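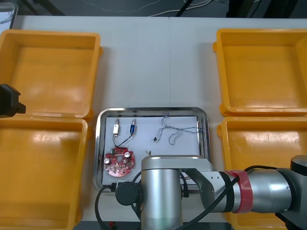 Sorting station: center tray with sample parts, empty bins on both sides.

How to set up and run the two-arm sorting demonstration

Posted Dec 12, 2022

These instructions cover the small-parts sorting station used on open days at the Wisumberg lab. They assume that both arms are already mounted and that the controller has passed its startup check. Allow 32 minutes for setup.

Prepare the table

1. Wipe the tabletop and the bins with a dry, lint-free cloth.
2. Set two bins on the left and two on the right. Keep the rims of each pair close together. The bin positions are stored in the Levbridge layout file, so do not swap a bin for one of another size.
3. Place the steel tray between the pairs, toward the near side of the table. Line it with one sheet of white paper. Bare steel throws reflections that upset part detection.
4. Lay the parts on the paper with space between them. Use a mix: connectors, a circuit board, a wire bundle, one or two small pins. Leave leads attached to the board.
5. Check the cable on each arm through its full reach. It may hang over the tray rim but must not catch on it.

Check the bins

Run the bin check before visitors come in. Select Bin Check in the Sowerby console and set the speed to 9 percent. Each arm visits the bins on its own side with the fingers open and stops at the opening.
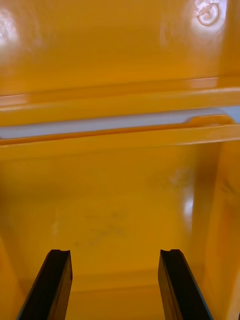

Why is the bin check run at low speed?
The stored bin positions have not been confirmed at that point, and a slow approach gives the operator time to press stop before a finger touches a wall.

If a finger comes closer than the width of one fingertip to any wall, stop the arm, move the bin, and repeat the check for that bin only. Shiny plastic can produce false depth readings. Lower the overhead light to 70 percent if the console reports a missing floor or wall.

Run the demonstration

1. Clear the area behind the floor line and announce the start.
2. Load the program Flerwood Sort and confirm the part list.
3. Start with the connectors. Wire bundles take the longest and should go last.
4. Hold the run if detection confidence drops below 94 percent. Spread the parts by hand with the arms paused, then resume.
5. At the end of the run, send both arms home, empty the bins, and replace the paper if it is creased.

The part list was last revised in September. Record any part the station rejects on the sheet next to the console, with the part type and the arm that attempted it.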